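4. Costs and what we would buy again

Our budget was 2000 pounds for everything beyond the two arms, and we are not convinced it was well planned. The Torkoso quote looked cheap until we added mounts, cabling and spare fingers. Dumine wanted 600 for a frame kit alone, with a delivery time of roughly 24 weeks.

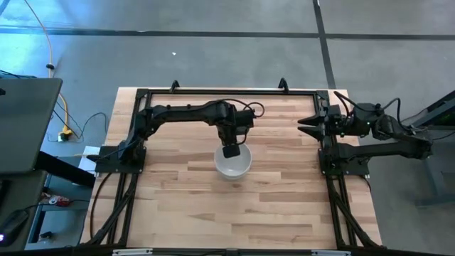 Figure 3. The two-arm bench, left gripper over the bowl.

The second arm is the item we doubt most. Every task on our list for January could be tried with one, and the case for two rested largely on the supplier's brochure. Spares got no line in the budget at all, which was our mistake.

We would hold back the rest of the money until the bowl task has a proper pass mark. Rampersad has offered a discount on a third gripper. We have not accepted it.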